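Kategorie: Datenerfassung / Handgreifer / Zeitsynchronisation

Ticket: Versatz zwischen linkem und rechtem Greifer bei beidhändigen Aufgaben
Projekt: Plillura
Komponente: Exportpipeline Jaren, Trainingscode Grekance
Status: gelöst, Nachkontrolle offen

Fehlerbild

Die mit dem Datensatz vom August trainierte Policy schließt den zweiten Finger­griff bei der Aufgabe »Snacks in Karton« zu früh. Im Replay auf dem Zweiarmaufbau greift der rechte Arm ins Leere, der linke arbeitet sauber. Bei einarmigen Aufgaben aus demselben Export tritt der Fehler nicht auf. Der Trainingsverlust ist unauffällig, die Validierung ebenfalls. Betroffen sind 2.345 von 3.000 Episoden.

Erste Vermutung war die Posenschätzung. Glänzender Fliesenboden und durchsichtige Tüten liefern wenig stabile Merkmale, besonders wenn die Kamera dicht über dem Karton steht.

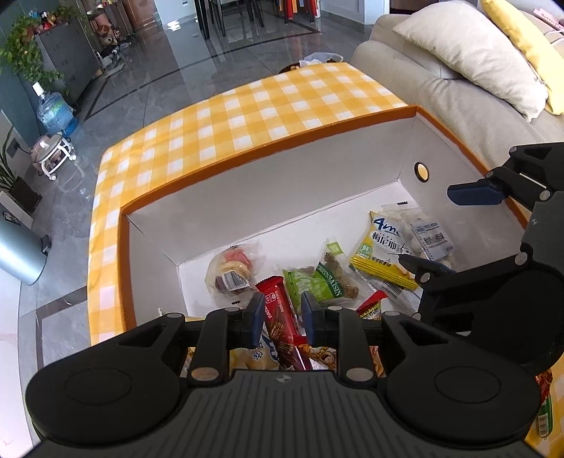

Schritt 1: Posenschätzung prüfen

Trajektorien beider Greifer neu gerechnet, einmal mit und einmal ohne Maskierung der Finger. Abweichung der Endposen im Rahmen der Kalibriergenauigkeit. Karogemusterter Stoff und Möbel im Hintergrund reichen zur Verankerung aus. Kein Zusammenhang mit den fehlerhaften Episoden. Vermutung verworfen.

Schritt 2: Öffnungsweite prüfen

Öffnungsweite aus den Fingermarkierungen gegen den exportierten Wert aufgetragen. Links deckungsgleich. Rechts gleiche Kurvenform, aber um einen festen Betrag nach vorn verschoben. Skalierung und Nullpunkt stimmen. Damit liegt der Fehler in der Zeitachse.

Schritt 3: Zeitstempel vergleichen

Rohdaten gegen Export gehalten. In den Rohdaten laufen beide Uhren synchron. Nach dem Export eilt der Öffnungskanal rechts um 12 Frames vor, Bild und Pose dagegen nicht. Der Versatz ist über die Episode konstant, keine Drift.

Für die Gegenprobe eignen sich Abschnitte, in denen beide Greifer im selben Kamerabild liegen. Der Fingerabstand des fremden Greifers lässt sich dort direkt ablesen und mit dessen eigenem Kanal vergleichen.

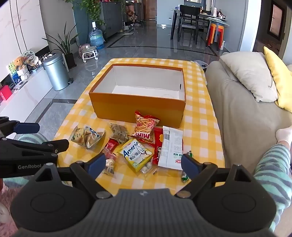
Ansicht aus einem Handgreifer, zweiter Greifer von links, offener Karton auf kariertem Tuch.

Ursache

Jaren schneidet den Vorlauf jeder Episode ab, bevor beide Ströme zusammengeführt werden. Bei beidhändigen Episoden wurde der Schnitt auf den Öffnungskanal des zweiten Geräts doppelt angewendet. Die Längenprüfung schlug nicht an: Der Kanal wird am Ende mit dem letzten Wert aufgefüllt.

Behebung

- Schnitt erst nach dem Zusammenführen, auf gemeinsamer Zeitachse.
- Auffüllen am Ende abgeschaltet, ungleiche Längen brechen den Export jetzt ab.
- Neuer Test: Kreuzkorrelation zwischen gemessener und exportierter Öffnungsweite je Greifer, Grenzwert 2 Frames.
- Betroffene Episoden neu exportiert, Policy mit unveränderten Hyperparametern neu trainiert.

Ergebnis

Im Replay schließt der rechte Greifer wieder am Objekt. Die neu trainierte Policy zeigt das verfrühte Schließen nicht mehr. Dünne Folienpackungen rutschen weiterhin gelegentlich aus den Fingern, das war auch vor dem Augustexport so und wird getrennt geführt.

Offen: Ältere beidhändige Datensätze aus Zelenák sind noch nicht durch den neuen Test gelaufen. Bis dahin nicht mit dem korrigierten Bestand mischen.

Kommentare

gast_replay
Gleiches Symptom bei uns, allerdings auf dem linken Gerät. Hängt das an der Reihenfolge beim Koppeln?

pipeline-wartung
Ja. Als zweites Gerät gilt das zuletzt gekoppelte. Bitte im Kopf der Episode nachsehen, nicht nach der Seite gehen.

nb_export
Kreuzkorrelation liefert Unsinn, wenn der Greifer in der Episode kaum bewegt wird. Solche Episoden vorher ausfiltern.

gast_replay
Bestätigt, nach Neuexport in Ordnung.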